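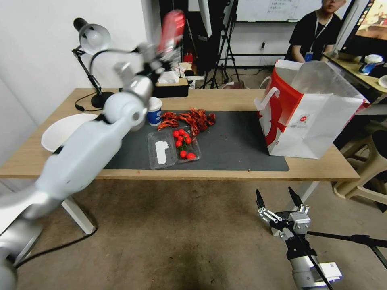 Ticket: Speaker names shifted in published committee transcript
Opened: Dec 6, 2023
Reported by: Sirwood Council, Democratic Services
Product: Ostument transcript publisher
Priority: 2

The published transcript of the Sirwood licensing committee hearing assigns speeches to the wrong members from item 6 onwards. Remarks made by the opposition group leader appear under the name of the chair, and the chair's rulings appear under the name of the first witness. The page otherwise loads as expected. The picture at the top, with the red crayfish heaped on the dark grey mat, displays at full width, and the agenda, the list of members present and the voting record are all correct. The fault is limited to the speaker labels in the transcript body.

Impact
The hearing concerned the refusal of a market licence in Ham ward and has been quoted in the local press. One member has already been asked to explain a remark she did not make. The customer wants the transcript corrected or withdrawn before the full council meeting.

Steps to reproduce
Open the public page for the hearing.
Select Transcript, then Full text.
Go to item 6, Representations from the Ham ward members.
Compare the speaker labels with the audio.
Expected: each label matches the voice.
Found: each label is one speech late until the end of the hearing.

Log

Entry 1, first line support
Reproduced on the public page and on the staff preview. Same result in a private window, so browser cache ruled out. Asked customer for the original Trikar export and the clerk's running note.

Entry 2, customer
Export and running note attached. The clerk confirms that nobody edited the transcript by hand after import. The hearing was adjourned once, during item 6, after shouting from the public seats. Recording was paused and restarted.

Entry 3, first line support
Export checked against the audio. Speaker labels in the Trikar file are correct throughout, including after the adjournment. The fault is therefore introduced on import. Passed to second line.

Entry 4, Seung-woo Moon, second line
Imported the same file on the test server. Labels shift at the same place. The export contains an empty speech block at the point where recording was paused. It has a speaker (the chair) but no text. The importer drops the empty text and keeps the speaker, so the two lists no longer line up. Every later speech takes the label before it.

Removed the empty block by hand and imported again. Labels correct to the end.

Entry 5, customer
Asked whether earlier hearings could be affected. Sirwood has used the importer since June. Any meeting with an adjournment is a possible case.

Entry 6, Seung-woo Moon
Ran a check over all Sirwood transcripts imported since June. 19 contain a paused recording. Of these, 2 have an empty speech block: the hearing in this ticket and a planning sub-committee. In the second, the pause falls after the last speech, so no label is wrong. The remaining pauses produced no block at all and imported cleanly.

Also tested a separate suggestion that the fault was caused by file length, as this export is over 1000 lines. A longer export with no empty block imported correctly. Length ruled out.

Workaround
Before import, open the export in a text editor and search for a speaker line followed directly by another speaker line. Delete the first of the two. Save as plain text and import as normal. Do not use Re-index on the public page. It rebuilds the search list only and does not alter labels.

Correction to published page
Transcript withdrawn at the customer's request and replaced with the corrected version. The customer has added a dated note above item 6 stating that earlier labels were wrong. Search results checked after the rebuild: a search on the chair's name no longer returns the opposition leader's remarks. PDF copies downloaded before the correction will still carry the error, and the customer will contact the newspaper directly.

Fix
Importer changed to discard the speaker together with the empty text, and to write a warning to the import report. Passed on test with both Sirwood files. Awaiting next release.

Status: Workaround supplied. Ticket stays open until the customer confirms the release is installed.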